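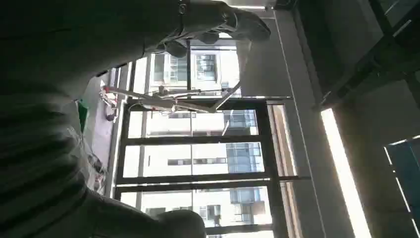 Wrist camera view, gray hand up top, daylight behind it.

New result from the Derkari project. We wanted to know if a grasp policy trained on wrist video holds up when the window light changes. 1/5

Method: 3745 demos, all teleoperated. We trained one policy on the raw video and one with random exposure shifts added. Same network, same 2000 training steps per round. 2/5

Test: 242 grasps per policy, blinds open, same objects in the same order. Raw policy got 61%. Exposure shifts got 78%. 3/5

Most of the remaining misses are late closes. The hand gets to the object and waits too long. We don't have a fix yet. 4/5

We also tried 2 wrist cameras in January. Small gain, twice the data to store, so we dropped it. Write-up goes on the Prondov page after one more round of tests. 5/5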